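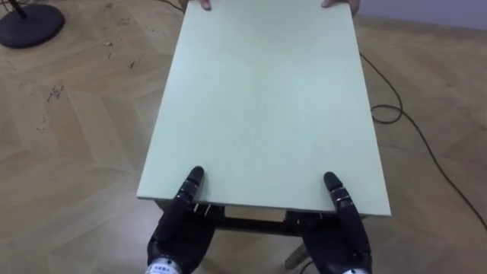 Workshop Tips: Software for Two-Party Table Carrying

The following guidance applies to shared lifting of small tables with a two-handed machine running the Travunix controller, release 3. It was compiled by Anastasia Konstantinidis for workshop staff.

Before the lift

Clear the tabletop and set the planner to "held level." Enter the table's weight as measured on the bench scale. A value copied from the catalog will often leave out the hardware.

Keep the grip symmetrical. The planner accepts an offset of up to 11 millimeters between the left and right contact points and will ask for a new grasp beyond that.

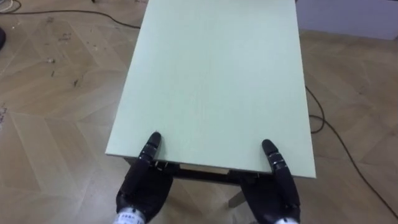

DRAVUVPORT, December. Staff are advised that the default grip limit has been lowered to 8 newtons per finger for painted and coated tops. Older settings files must be saved again before the new limit takes effect.

Mark cables as keep-out areas on the floor map, including any loops beside the table. The perception module does not reliably detect thin cords on wood flooring.

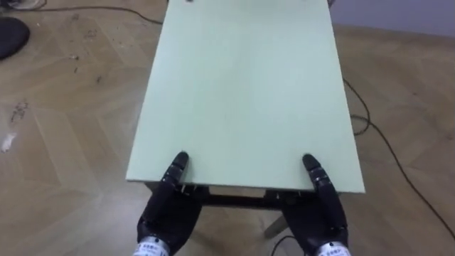 During the lift

Agree on a spoken start word. The controller should be in "follow" mode, so that the person sets the pace and the machine matches it.

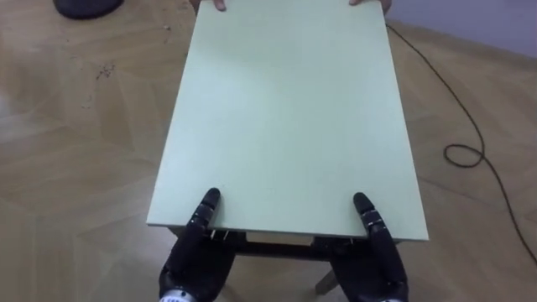
Follow mode estimates the partner's intent from force at the wrists, and its filter should be tuned with the partner's usual grip. People seldom hold a table evenly. With one hand at the far right corner and the other left of center, as here, the controller may read a slight twist as a request to turn. Raise the turning threshold one step and repeat the trial.

After the lift

Save the log before switching modes. Chrysoula Stergiou keeps the settings archive at the Zeltov workshop and accepts corrections to this page. Please quote form 268.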